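2. Why the words matter

We came to this work through a very ordinary question: what do parents say while a small child is trying to fit a shape into a hole? Toys of this kind pull a rich set of words out of adults. Talk over a picture book tends to be full of names for things, but talk over a sorter is full of turning, tilting, corners, edges and "the other way up". In the Clenilville recordings, made by Prapai Sriwong and Ans Wuyts with families in their own kitchens, even parents who described themselves as quiet became lively narrators once the pieces were out.

Boards differ a good deal in how much talk they invite. A circle goes in whichever way it is turned, so there is little to discuss. A star or a hexagon must be lined up, and an arch can be wrong in ways that a child of four can already put into words.

Figure 2. Blue foam shape sorter with star, hexagon and arch openings, and a purple peg standing in the board.
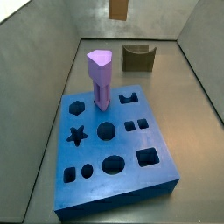

2.1 Turning words and naming words

We divided the talk into two broad kinds. Naming words tell the child what a piece is ("star", "the purple one"), while turning words tell the child what to do with it or how it sits ("round a bit", "flat side down", "lean it back"). The line between them is less tidy than we had hoped. Koen Van Beek, who did the first pass of coding, found that "the pointy one" could serve as a name in one breath and as a hint in the next, and we spent a very enjoyable afternoon arguing over it. In the end we coded such phrases twice and kept both.

Long pieces were the great surprise. We had expected flat shapes to bring out the most turning words, as their outlines are the harder ones to match. Instead it was tall blocks that got parents talking — they have ends as well as sides, and a parent has to settle on a word for each.

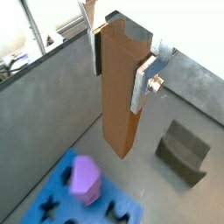 "Top" and "bottom" were the usual choices at first, but these soon broke down when a child laid the block on its side. Some families then moved to "this end", with a tap of the finger; others made up words of their own. One father in the Fleury group called the two ends "the hat" and "the shoe", and his daughter was using both by the end of the visit. We find these home-made terms delightful, and they deserve a study to themselves. Pieter Bosman has begun a list, drawn from the 100 transcripts coded so far, and we return to it in Section 6.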